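4. 手持ちグリッパの製作と卓上での収集
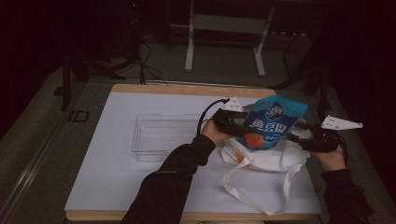
図3 両手持ちでの袋物の把持。

4.1 なぜ手持ちにしたか

アームを二本買う予算がなかった、が出発点。共同工房Flaltumの工作室で動かせる機械は古い一台のみ、しかも週の半分は他の利用者が使う。そこで先端だけを作り、人が両手に持って作業し、その動きを記録して後でアームに写す方式にした。本稿ではこの手持ち機をBrutusと呼ぶ(命名はLindholm)。本体は黒、取付板は白で、板には小穴を複数あけてある。左右で板の形が違う。図3では右手側の三角板が外向きに張り出しており、ここに後からマーカーやセンサを足す想定。左手側は上面に小さめの板、ケーブルも上から出て手の方へ回る。最初の版ではケーブルを下から出していて、天板に当たって毎回抜けた。上出しに変えてからは抜けていない。ただし手首を大きくひねると引っ張られる感じは残る。要改善。

4.2 部品と組立

設計はNolteの旧版を流用。指の開閉は引き金式、戻りはばね。ばねは三種試して一番弱いものを採用した。強いと30分もたずに指が疲れる。取付板は工房のプリンタで出力、積層の向きを間違えると穴の縁から割れる。これは二回やった。穴の間隔は左右共通にしておくべきだった(現状は別々、次版で統一)。

組立手順は次の通り。(a) 指と引き金を仮組み、(b) ばねを入れて開閉を確認、(c) 板を締める、(d) ケーブルを通して固定。(c)と(d)を逆にすると板が入らない。締めすぎるとねじ穴がなめる。樹脂に直接タップを切っているので、三回ほど外したら穴を作り直すほうが早い。インサートナットは試験中。

開閉量は引き金側のポテンショメータで読む。分解能は十分だが零点がずれる。朝と夕方で値が変わるので、収集の前に必ず全開と全閉を一回ずつ記録し、後処理で補正した。この手順を忘れた回が一日分あり、そのデータは使っていない。記録ソフトはSchwerdtfegerが書いたDudesskaで、左右の開閉量と姿勢を同じ時刻軸に載せるだけの小さなものである。左右の時刻合わせには、開始時に両方の指を同時に三回閉じるという原始的な方法を使った。今のところこれで足りている。

4.3 作業台と対象物

台は白い天板に木の縁がついた普通のテーブル。縁が案外役に立つ。小物が転がっても止まる。一方で天板の反射は邪魔で、照明を落として収集した。暗すぎると今度は黒い指先が見えなくなり、ここの折り合いはまだついていない。カメラは操作者の頭部に付け、手元を見下ろす向き。

対象は日用品で、硬い物、柔らかい物、袋物に分けた。難しいのは袋物。図3の「鱼豆腐」の青いスタンドパウチがよい例で、左右から挟むと上の角がくしゃっと潰れる。潰れ方は挟む高さでかなり変わる。低い位置だと中身ごと押してしまい、高い位置だと上だけつまんで下が振れる。操作者にはどこを挟むか指示しなかった。指示すると動きがぎこちなくなるため。

布製の手提げ袋は出し入れの課題に使った。こちらは形が決まらないのが問題で、毎回同じ初期状態に戻せない。戻すのをあきらめ、台の右側に置くことだけ決めて、畳み方は操作者まかせとした。持ち手の輪が手前に広がっていると指先が引っかかることがある。引っかかった試行も捨てずに残した。透明な箱は別課題用で、透明なため奥行き画像ではほぼ写らない。色画像だけで位置を取っている。

4.4 収集の実際

操作者は三名(Rolland、Petersen、Schwerdtfeger)。一人あたり一回の連続作業は20分まで、それ以上は動きが雑になる。2月の予備収集では時間を決めておらず、後半の試行で物を落とす回数が目に見えて増えた。本収集で得た試行は計1,405。このうち100を評価用に取り分け、残りを学習に回した。当初の目標は4,000だったが、工房の閉鎖で届かず。2020年5月3日の時点で再開の見込みは立っていないため、本稿は手元にある分で書いている。

操作者には長袖の黒い服を着てもらった。腕の見え方をそろえるためで、素肌の腕と袖が混ざると手先の検出が不安定になった(予備収集で確認)。手袋は使わない。引き金の感触が鈍る、とPetersenから強い反対があり、試したところ確かにそうだった。

試行の区切りは、両手を天板から離した姿勢から始め、同じ姿勢に戻って終わる。途中で持ち直してもよい。持ち直しは失敗扱いにせず別のラベルを付けた。ラベル付けは収集した本人ではない者が行い、迷ったものは二人で見直した。両手の協調が必要な課題では、片手が先に触れてもう片方が遅れて添える動きが多い。左右を独立に学習させるとこの遅れが消えてしまい、袋が回る。次節で述べる方策は左右をまとめて入力する形にした。

4.5 うまくいかなかった点

重さ。右側の機体が長く、先が下がる。長時間持つと右腕だけ疲れる、と三名とも言う。重心を手元に寄せる錘を付けてみたが全体が重くなっただけだった。外した。

指先の材料。滑り止めにStrobelの薄いゴムシートを貼ったが、布に対しては効きすぎて、放したつもりの布がついてくる。袋物には良い。対象で貼り替えるのは現実的でないので、先端だけ素の樹脂、奥をゴムとした。この折衷案は袋物で少し滑る。数字での比較は付録Bにまわす。

姿勢推定。板が自分の手や袋の陰に入ると値が飛ぶ。右の三角板は外に出ているので比較的ましだが、左は持ち方しだいで隠れる。飛んだ区間は前後から補間し、長いものは試行ごと除いた。左の板を高くする案もある。ケーブルと干渉するのでまだ試していいない。

最後に、アームへの写し替え。人の手首の可動域はアームと違い、そのままでは届かない姿勢が出る。とくに台の手前の縁近く。収集時に縁から手のひら一つ分は空けるという約束を後から足したが、足す前の試行が混ざっている。該当する試行には印を付けてあり、5節の結果は印付きを含む場合と含まない場合の両方を示す。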